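4. Evaluation of the Melnychuk simulation package

4.1 Scope of the review

The Melnychuk package is sold by Clomar as a ready-made simulation service for two-armed mobile robots working in homes. A subscriber receives a physics engine, a robot model, a library of furnished rooms and a hosted queue on which trials can be run without local hardware. Our interest was narrow. We wished to know whether a small laboratory, with one engineer and no in-house graphics staff, could use the package to prepare and score household tasks before any time was booked on a real machine. Price is not treated in this section, as the terms offered to us were for a trial licence and may differ from those given to other buyers.

All work was done at the Bruddale site between January and the end of the licence. Areti Sfakianakis set up the task files and ran the queue. The remaining authors scored the outcomes from the logs and did not see the planner settings until scoring was complete.

4.2 Set-up

The package ships with rooms that differ in floor plan, wall finish and furniture. We drew 17 of these and left their layout as supplied. Loose household items were placed by the package's own sampler, which accepts a list of support surfaces and a minimum distance from each edge. Two faults were met at this stage. The sampler treats thin mats and pads as part of the surface below them, so that an item resting on a pad may start a trial with a small overlap between the two meshes. It also ignores sloping faces altogether, even where the slope is slight enough for an item to stay put. The first fault was cured by raising the start height and letting the item settle before the clock was started. The second was left alone.

The robot model is white with black joints and grippers, and each arm may be driven by joint targets or by a target pose for the gripper. We used target poses throughout. The supplied solver is fast, but it gives no warning when it returns the nearest reachable pose in place of the one requested — a point that the manual mentions only in its list of error codes. We therefore added a check of our own, and a trial in which the returned pose fell outside tolerance was stopped and marked as a planning failure.

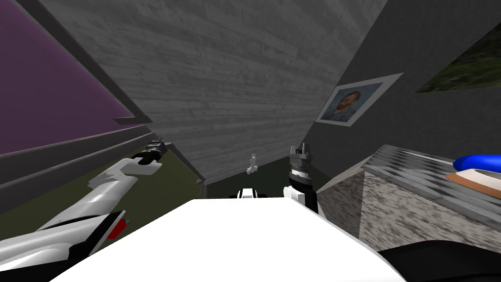

Each trial was allowed 600 simulation steps. A trial ended early if the goal state was held for 100 steps in a row, or if the base touched a wall or a fixed piece of furniture. Contact between the arms and loose items was permitted. Camera views were rendered at every step and stored with the joint readings, so that any trial could be replayed in full without running the physics again.

Figure 3. View rendered in the package, with both arms of the robot model, the room interior and a clothes iron on a pad at the right.

4.3 Conduct of the trials

In total 2448 trials were submitted to the hosted queue. The queue was stable, and trials that had been interrupted by the service resumed from the last saved state with no action on our part. Replays matched the first run where the same version of the engine was used. After a minor update during the licence period they did not, and the trials already scored under the older version were run again. Clomar supplied the older version on request, but it cannot be chosen from the user panel. For work that is to be published we regard this as a serious gap, and recommend that the version number be written into every task file.

Rendering was the slowest part of the work. Surface textures and framed prints are drawn in full even when the view is used only for checking arm position. Turning off textures shortened the wait, at the cost of views that the learned grasp module handled poorly. Textures were kept on for all scored trials.

4.4 Comparison with the earlier tool

Our previous studies used Vornomcombe, an open tool maintained within the laboratory. It offers plain rooms and a simpler contact model. Task files took longer to write there, and most of the difference lay in placing furniture by hand. Failures, however, were easier to trace, as each contact is logged with the names of both bodies. The Melnychuk log gives the robot link and a numeric code for the other body, and the code changes when a room is reloaded. Sfakianakis wrote a short script to restore the names, and this was used for all results given in Section 5.

The two tools also differ in how they treat a closing gripper. In Vornomcombe the fingers stop at first contact. The Melnychuk model lets them go on closing until a force limit is met, which is closer to our hardware but makes light items slide when the fingers meet them unevenly. The force limit was kept at the supplied value so that other subscribers can repeat the trials without change.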